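Fair Trade Labelling and Producer Income: The Tefera Basket Weavers
Student project report, Unit 3

1. Aim
The project examined how much of the retail price of a handwoven basket reaches the weaver when it is sold through the Tefera cooperative, compared with sale through a private exporter, Pesisa.

2. Method
Sales records for 162 baskets were obtained from the Prultlow shop, which stocks both sources. Of these, 138 had a complete paper trail from weaver to till. The remaining records lacked a freight invoice and were left out. Costs were sorted under materials, labour, freight, duty and retail margin. All amounts were converted to dollars at the rate on the day of purchase.

3. Results
The weaver's share was higher for cooperative baskets in every size category. Freight was the largest cost after retail margin. The cooperative shipped by sea through Sodau and paid less per basket, but its orders took 9 weeks longer to arrive. 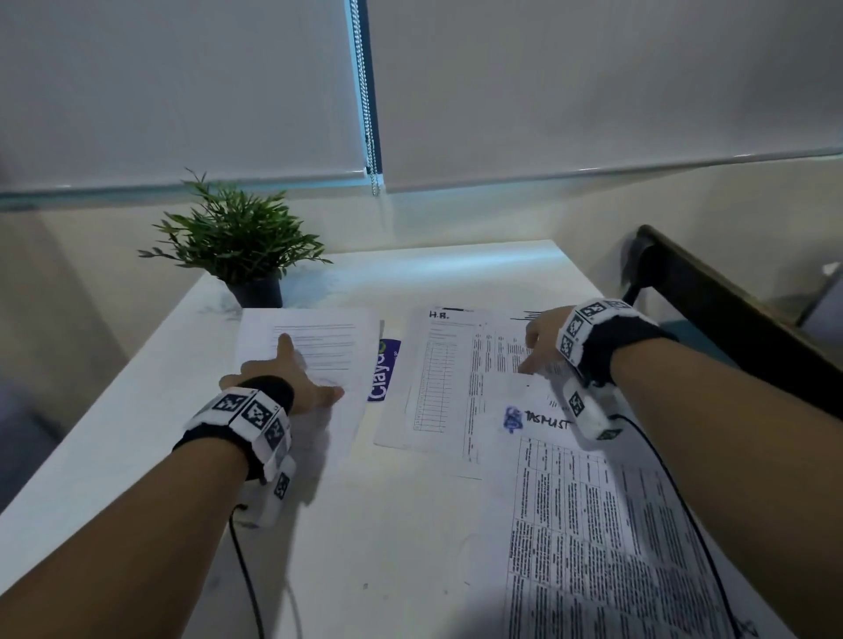
Figure 1. Papers and forms on the desk.

4. Limitations
One shop was studied. Weavers were not interviewed, so labour hours are the cooperative's own estimates. Pesisa does not publish its payment dates, and late payment could not be assessed.

5. Further work
The same method could be applied to the coffee sold at Prultlow, where labelling rules are stricter.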